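My soap is called Wastent, and I've missed exactly one episode in 14 years. That was for a root canal, and I made the dentist's receptionist tell me how it ended.

So you can imagine my mood when the network moved it to a new slot against Rorkeck, the cop show my whole building watches. I came down to the laundry room all fired up about the cliffhanger — the twin was on the bridge, holding the cursed ring! — and got four blank faces. They wanted to talk about some detective's boat.

I went back upstairs and wrote the network a letter. A real one, with a stamp. I told them the queen of Karaki could not possibly be dead, on account of she'd been poisoned in season three and got over it by Friday. I told them the twin deserved better. I may have called their scheduling "a crime against decent people," which I stole from the queen's wedding speech.

Then I waited. April came and went. I kept watching, alone, with my crackers, yelling at the evil uncle every time he poured the tea. Who keeps drinking his tea?

I rehearsed my speech to the network in the bathroom at night, in case they called. I did the queen's voice and everything.

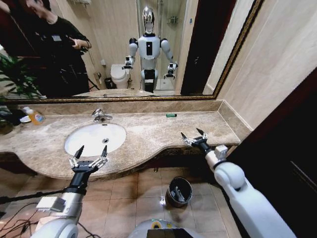

*The bathroom sink and the big gold mirror.*

They finally wrote back on a little card. "Thank you for watching Rorkeck," it said.

I taped it to the fridge, got out a clean sheet of paper, and started over with "Dear Sirs, regarding the twin."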